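Reporting success rates when a trial is only partly completed

Question

Our laboratory at Stondodton is preparing a methods paper on two-armed table setting. The policy was trained on 626 demonstrations and evaluated over 200 trials. A number of trials ended with most items placed correctly and one left out of position. Should these be recorded as failures, or is partial credit acceptable? The Nellora guidelines we follow do not address the matter.

Answer 1

Report both. Give the strict rate first, with every item in its place, and then a per-item score. Define the tolerance for each item before evaluation begins - a spoon and a plate should not share the same one.

Answer 2

Just count them as failures. Reviewers prefer it.

Answer 3

I would support the first answer, with one addition. At Clonana we scored 423 trials on a breakfast layout and found that the strict rate concealed where the errors occurred. Listing results by item, and by which arm was assigned to it, proved more useful to readers. Starting positions should also be published.

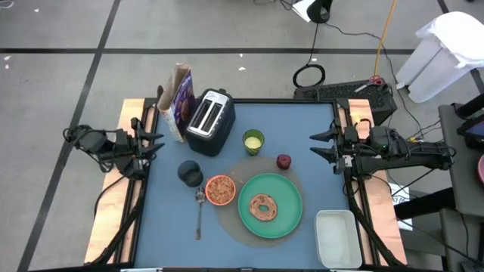
Solberg replied that per-item scores can flatter a weak policy if some items begin close to their goal, and asked that those be left out of the average.

Related questions
Randomizing start positions between trials
How many demonstrations per task?
Agreement between two scorers
Handling operator resets in the trial log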